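Brinetti Adds Linked-Geometry Print to Pernuvton Household Cloth Line

FOLVILLE, May - Brinetti will add a new printed design to its Pernuvton line of household cloth this month. The design, sold under the name Coelho, goes on sale Friday through the Folville showroom and by mail order.

Coelho is a repeating geometric print. Outlined circles and rounded squares are joined by thin slate-blue lines on a pale grey-blue and off-white ground, with small solid dots in taupe and grey-blue set in the gaps. Each circle is built from concentric rings: a dark slate outline, a beige-grey band and a pale blue-green center. Because the motifs are connected, the print has no plain border at which a cut edge would look out of place.

The cloth is 100 percent cotton, printed on one side and pre-shrunk before cutting. It is intended for table covers, curtains, cushion covers and light throws. The print was checked flat and gathered, as most household cloth spends its service life folded or draped.

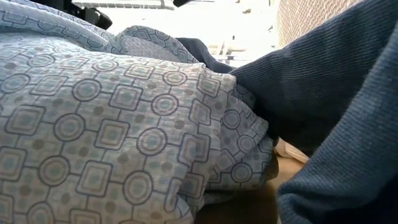
Sizes and Care

Coelho is offered in 2 finished sizes, a table cover and a throw, and as uncut yardage. Yardage is sold in whole yards with a minimum order of 5. Finished pieces have a double-turned hem with mitered corners.

Machine wash cold with similar colors. Tumble dry low or line dry in shade. Iron on the reverse side at a medium setting while slightly damp. Do not bleach. Customers sewing curtains from yardage should match the connecting lines at the seam before pinning - the circles alone are not a reliable guide, as they alternate with squares along each row.

Availability

Swatches can be requested from the Folville showroom before ordering. One swatch is supplied per household and includes at least one full circle and one full square. Existing Pernuvton solids remain in production, and two of them, taupe and slate, have been matched to the Coelho palette for use as backing or trim.

Trade accounts may order on current terms. Wholesale price sheets are available on request from the Brinetti sales office.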